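Chapter 11
The Bag Drawer

Shares 48 | Comments 64

I learned to fold plastic bags from Alcides Betancur, who ran the register at Catacutan when I was nineteen and couldn't stand a messy counter. Until then I owned one drawer that wouldn't shut - you probably have the same drawer! - and every trip to the store made it worse. So before we get to linens and coats (those start in Chapter 12, be patient), I want you to spend an evening with your bags. 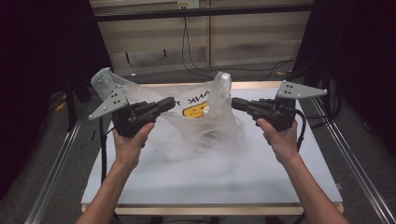
Folding a bag starts with getting it flat, and I mean really flat, on a table with nothing else on it. Smooth from the bottom up toward the handles and push the air out as you go. Thin clear bags are the fussy ones. On a white tabletop the filmy edges just about vanish, and you end up feeling for them with your fingertips, so I like to go by the handles instead. Even in a crumpled bag those two loops tend to stand up where you can find them. Line them up, fold the bag in half the long way, then in half again, and press out whatever air is left - we'll do the triangle part in the next section.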